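Well water going cloudy in September, anyone else?
Forum: House and Home > Wells and Water

grullwood_gran
Hello all, I've been reading here for ages and finally have something to ask. We are on a shared well out past Grullwood, 16 houses on the one line, and every September the water comes out milky for a couple of weeks. You fill a glass and it looks like somebody stirred a spoonful of flour in it, and then if you leave it on the counter it clears from the bottom up. My husband says it's air and I should stop fussing (he has said this for 11 years, bless him). My sister-in-law says it's lime and we ought to have a softener put in before it ruins the water heater. I don't want to spend 1000 dollars on a machine to settle a family argument, much as I'd enjoy settling it!

pumphouse_nam
Clearing from the bottom up is air, your husband wins this one. Minerals or silt would settle down, so the top would clear first. When the water table drops at the end of summer the pump can start pulling a little air along with it. I'd still have somebody check the level and the foot valve if you have one, as a pump that sucks air for years won't thank you for it.
– Nam-gil Jin

Castaño
I'm going to disagree a bit with Nam-gil, friendly as always. Air, yes, most likely, but you can have air and hard water both. We did. Do you get a white crust on the showerhead? And do your glasses come out spotty when you wash them? That was what made us look into it. I got in the habit of rinsing every glass by hand under a slow tap, and I still do it even with the softener in. 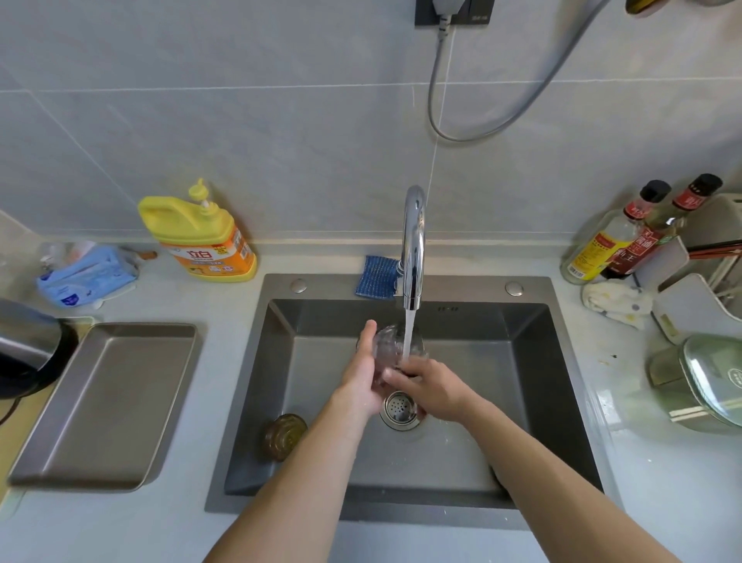
Glass duty at the kitchen sink, low and slow.

The spots never fully went away until we had the softener, and then I was sorry we'd waited. Ours is a Nosteck and it has been no trouble, though the salt bags get heavier every year, or I do.

pumphouse_nam
No quarrel with any of that, Castaño, but test first and buy second. A softener won't do a thing for air, and I've seen people put one in and be terribly let down when the water was still cloudy the next fall.

L_Tzavaras
Second the test. Ours cost about 100 dollars with the bacteria part included, and I'd want that part on any shared well. Ask whether the other houses will chip in. Also ask who looks after the pressure tank, because in my experience every household thinks it's the next one down the road.
Lefteris

grullwood_gran
Thank you, you are all so kind. There is a bit of crust on the showerhead, now that I've gone and looked, so my sister-in-law may get half a point. I'll talk to the neighbors about the test and see who has the key to the pump house. Castaño, how often do you end up buying salt?

Castaño
One bag a month for the two of us, a little more when the grandkids stay – they do love a long shower.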